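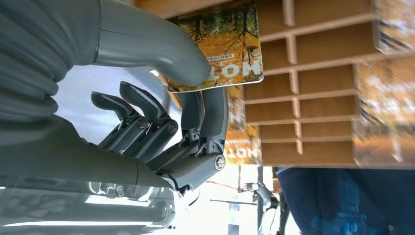 Pretitano Clip-On Metronome and Tuner

The Pretitano is a combined chromatic tuner and metronome for acoustic guitar, ukulele, mandolin and cello. It clips to the headstock or scroll and reads pitch through a contact sensor in the upper jaw, so other instruments playing nearby have little effect on the reading. A built-in microphone can be selected for wind instruments.

Reference pitch is adjustable in 1 Hz steps and is stored when the unit is switched off. The metronome has its own volume control and can be set to flash only.
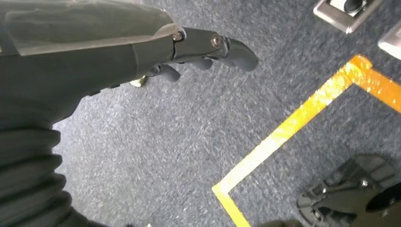

Flondum Music Supplies – Strings and Accessories Department

Specification
Tuning modes: chromatic, guitar, ukulele, mandolin, cello
Maximum tempo: 273 beats per minute
Battery life: about 160 hours in tuner mode, less with the click in use
Battery: one coin cell, supplied
Jaw lining: soft rubber, replaceable
Stock number: 194

The jaw opens wide enough for most cello scrolls. It should not be left on a nitrocellulose finish between sessions, as rubber can mark the lacquer. Replacement linings are sold in pairs.

To calibrate, hold the mode button until the display shows the reference pitch, then step up or down with the side keys. The unit returns to tuning after a few seconds. Automatic switch-off is disabled while the metronome is running. 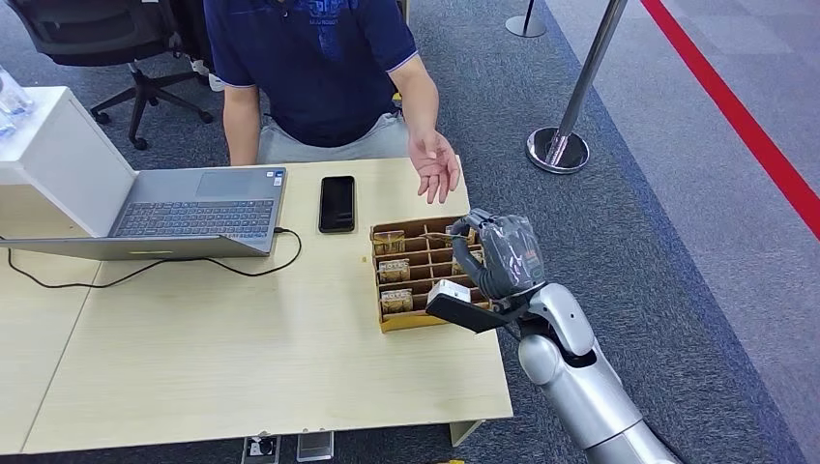
Kam-wah Cheng: I use mine on a cello and the low C takes a moment to settle. Bowing lightly near the fingerboard gives a steadier needle than plucking. The click is too quiet for a group, fine at home.

Orders placed before noon on Friday are sent the same day. Spare batteries are listed under Accessories.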